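Sutilance

Friday, August 24, 2018

What the arm has cost us so far

I said in March that I would write up the money side of the robot arm once we had a proper budget, and then I didn't, mostly for lack of a proper budget. There is one now. A few people have emailed to ask how a small workshop goes about paying for this sort of thing, so I'll put down what we did and in what order, including the bits I would do differently.

We are a small outfit. We do short runs of handling and sorting work for other firms, and for years that has meant people at benches. I wanted one arm with a gripper and a small camera on the wrist, on a base we could move, to take over some of the dull picking. I didn't want a cell with a fence round it and I didn't want to rebuild the floor to suit it.

The first thing I got wrong was starting with the arm. I spent most of the winter reading arm brochures and comparing reach and payload, and I had a favourite before I had written down a single job for it. When I did sit down and list the jobs, there were 29 of them. A fair number were wishful. I crossed out anything we do less than once a week, then anything where the parts turn up in a tangle, and that left six. Those six set the budget. If you only do one thing from this post, write the list first and price against it.

We had quotes from two suppliers, Irier and Donnelly. I won't give the totals, as both were quoted on terms that I was asked to keep to myself, but I can say how they were laid out. Irier quoted the arm, the controller and a day of setting up, with the gripper as a separate line and the camera as another. Donnelly put everything in one figure and it looked dear until I added up Irier's lines myself, after which there was very little in it. What decided it was the gripper. Donnelly would let us have one with two jointed fingers on trial before we signed, and Irier wanted the order first.

Things that weren't in either quote, and which I had to find money for afterwards:

Cable runs. The arm needs its own supply and the socket we meant to use was on the wrong circuit. An electrician had to come twice.

Spare finger pads. They wear. I had put down one set for the year, and I have now put down a set a quarter.

The base. I had assumed we could bolt the arm to an old bench. We could not. The bench moved when the arm did, and a steel stand was made up for us locally.

Insurance. One phone call, a form, and a small rise in the premium. Ring them before the thing is delivered. I rang them after.

Lighting. The wrist camera is fussy about light. Where a bright fitting hits a pale surface the picture washes out, and anything pale sitting in front of it is hard to make out. I have put money aside for diffusers and have not yet bought them.

Time. This is the big one. I had budgeted 120 hours of our own time for getting it going and we went past that before the first of the six jobs was fit to be left alone. I now think of our hours as part of the price and I write them in the same column as the steel and the cable. If you leave them out the whole thing looks cheap, and then you wonder why the other work is late.

The job we are on at the moment is small bottles on shelves. It is the nearest thing to real customer work on the list. Bottles are awkward to plan for. They stand shoulder to shoulder, so the fingers have very little room on either side, and clear ones are harder for the camera than coloured ones. 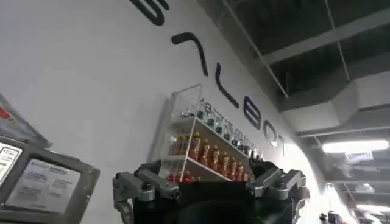 I had a line in the budget for a second, slimmer gripper to deal with that, and I have taken it out twice and put it back twice. At present it is in. The two-finger one is a good general tool and I would buy it again, but a slimmer pair would save us spacing everything out beforehand, and spacing things out by hand is the job we were trying to get rid of. I'm going to ask Donnelly for another trial before I commit.

The other open question is software. We are using the one that came with the arm, and there is a package called Lekari that a couple of readers have recommended. It is paid for yearly. I'm wary of yearly fees on something this size, having been caught before with the stock system, so for now it sits in next year's column with a question mark beside it.

As for setting money aside, I put 100 pounds a week into a separate account for repairs and parts. It was a plain guess, chosen as a figure I would remember to move across. I'll look at it again when we have a full year of invoices. Up to now the account has paid for pads, a replacement cable and the second visit from the electrician.

What I haven't worked out is how to show a saving. The hours at the bench are down on two of the six jobs, but my own hours are up, and mine are the dearer ones. I expect that to even out. I have left the saving blank in the spreadsheet until I have something to put in it.

I'll do the next post on the steel stand, with the measurements, as three people have asked for them.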